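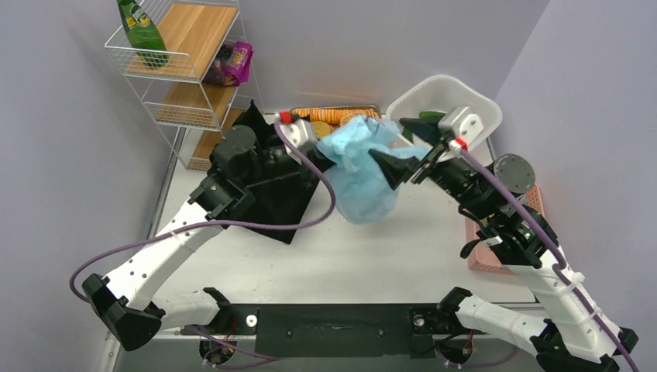 4. Fitting and changing the bin bags

The Skilta sorting set works with thin plastic bags up to the size given on the inside of the lid, and most problems with it come from bags that go in twisted. Open the bag out fully before you bring it to the bin. A bag like the light blue one, bunched and wrinkled at the top with the lower part bulging into a pouch, should be pulled flat and opened again first. If it goes in bunched, the rim clip closes on several layers at once and the bag slides down the first time you drop in something heavy.

4.1 Before you start

Take the lid off and set it upside down on the table. Wipe the rim of the bin with a dry cloth. If the bin has been washed, let it dry completely. Bags stick to a wet wall and will not reach the bottom.

Keep baskets with open sides for paper and clean cans. They do not need a bag.

4.2 Opening a bag

1. Lay the bag flat on a clean table and smooth it from the closed end toward the mouth.
2. Find the mouth. On very thin bags, rub the edge between finger and thumb until the two layers come apart.
3. Take one layer in each hand and pull them gently away from each other.
4. Hold the bag by the mouth and swing it down once so that it fills with air.
5. Check for holes. Set aside any bag with a hole below the halfway point and use it for dry paper only.

Note: Bags that have been stored in a ball take longer to open. Folded bags are easier -- see 4.5.

4.3 Fitting the bag

1. Lower the closed end into the bin with the mouth still open.
2. Push the bottom corners into place with your fist. Do not use your fingertips on thin bags.
3. Fold the mouth outward over the rim, the same amount on every side.
4. Run your hand down the inside wall to press out trapped air. If the bag keeps rising, lift one side of the fold, let the air out and fold it back.
5. Press the rim clip down, starting at the hinge side and ending at the front. You should feel it catch twice.
6. Put the lid back on.

If there is a lot of bag left over, gather it at the back of the bin and tuck it under the clip there. Do not tie a knot in it inside the bin.

CAUTION: Plastic bags can cause suffocation. Keep new and used bags away from babies and small children, and do not leave an open bag on a table or on the floor.

4.4 Removing a full bag

1. Take off the lid and release the clip from the front.
2. Fold the edges inward, over the contents.
3. Hold the bin steady with one hand and lift the bag slowly with the other. If it will not come, tip the bin to one side to let air in underneath.
4. Twist the top and tie it.
5. Check the bottom of the bin for leaks before you fit the next bag.

CAUTION: Do not put hot ash, broken glass or needles in the bags. Do not press the contents down with your hand.

4.5 Storing spare bags

Smooth each bag flat, fold it in thirds lengthwise, then roll it from the closed end so the air leaves through the mouth. The tray under the lid holds 6 rolled bags. Store the rest in a dry drawer, out of sunlight. Sunlight makes thin plastic brittle.

4.6 If the bag does not stay up

Clip does not catch: too many layers under it. Remove the bag and start again from 4.2.
Bag slips on one side: the fold is uneven. Pull it out on the short side.
Bag tears at the rim: it is too small for the bin. Use the next size up.
Clip is cracked or missing: order part 283 -- the clip for the tall bin is part 221 and does not fit the standard one.

Section revised 12/17/21, N. Bhuiyan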